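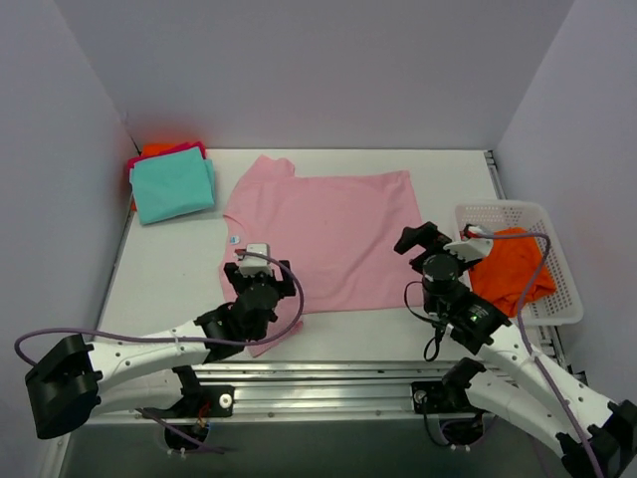 Are craft giveaways worth it for a tiny shop?
Posted by Rutilio Quezada, 13 Jan 2023

I make fabric brooches and zip pouches and I've had a small shop on Melnyk for a couple of years. Every craft blog I read seems to be running a giveaway: leave a comment, get entered, winner drawn at the end of the week. A blogger in Zemomthorpe has asked me to put up a pouch worth $20 for hers. I pay the postage too.

She says her last giveaway got 100 comments. Fine, but how many of those people bought anything? I asked and got a smiley face back. Has anyone here had real sales from one of these, and can you tell how you know?

pinsandneedless
I've done three. The first brought 16 new followers to my shop page and I was thrilled. Then I looked at who they were, and most of them followed hundreds of shops. I never saw an order from any of them. I think there's a crowd that goes from giveaway to giveaway and leaves "so cute, pick me!" under everything.

hemline_hattie
Oh I don't agree at all! I gave away a necklace in April and my orders picked up the very same week, and one lady came back for two more as gifts (and then her sister ordered!). You have to think of it as making friends. People like to see you being generous.

seamripper
April is also right before Mother's Day. Did your orders pick up the April before, when you weren't giving anything away?

hemline_hattie
I wasn't selling necklaces the April before, so I couldn't tell you. But the lady SAID she found me through the blog.

seamripper
OK, one customer then. I'll give you one customer and a sister.

Rutilio Quezada
One customer who comes back would pay for the pouch, to be fair. What bothers me is that I'm the only one paying. The blogger gets a week of traffic and all those comments, and I get a link at the bottom of a post that will be off her front page in a few days.

oldbuttonbox
Ask where the link goes before you say yes. I did one where it went to the front page of Melnyk and not to my shop. I wrote to her twice and she fixed it the day after the drawing.

Also ask who pays if the winner lives overseas. Mine did, and the shipping cost me more than the beads.

marl_and_moss
I run a blog, so let me speak up for the other side. A giveaway post takes me most of an evening. I write it, I take new photos if the seller's are dark, I answer people, I chase the winner for an address (you would not believe how long some of them take). I don't get paid for that. If a seller feels used, I'd sooner they said no than sulk about it in a forum.

Rutilio Quezada
I haven't said yes, so I don't think I'm sulking. I'm asking what I'd be buying. Do you send your sellers any numbers afterwards? Clicks, say?

marl_and_moss
If they ask. Hardly anyone does. The last one I looked up had 8 clicks through to the shop, and I thought that was decent for a handmade thing.

seamripper
8 clicks for a free necklace or whatever it was. You could stand at the Zellutholm craft fair for ten minutes and have more people than that pick up your brooches.

marl_and_moss
And pay for the table, and lose your Saturday plans, and haul the boxes. Everything costs something.

pinsandneedless
The one thing I'd do again is the coupon. On my third giveaway I offered everyone who commented a code for a bit off, with its own name so I'd know where it came from. It got used twice. Small potatoes, but at least I wasn't guessing.

hemline_hattie
Two is two! See?

oldbuttonbox
Two before or after you take off the discount, the prize, the padded envelope and the stamps?

pinsandneedless
After all that I was down a little. I did say small potatoes.

tansy_k
Does anyone know if Detmont still does those sample bags for craft shows? You used to be able to put a little card and a button in each one. I'd much rather do that than a blog. Sorry if this is off topic.

oldbuttonbox
They wanted a card in every bag and a fee on top when I asked. I passed. Might have changed.

Rutilio Quezada
Thanks, all. I've written back and asked for a link straight to my shop, US entries only, a coupon code in the post, and the click count when it's over. If she says yes I'll send her the gray pouch with the crooked lining, no, I won't, I'll send a good one. I still expect to be out $20 and a stamp.

hemline_hattie
Send the good one!! And tell us how it goes.

seamripper
With the numbers, please.

Recent topics
Pricing zip pouches: do you count your time?
Melnyk listing fees, again
Brooch backs that don't fall off
Sharing a table at Zellutholm
What do you write on your thank-you cards?

Contact the moderators | Posts belong to their authors | Back to top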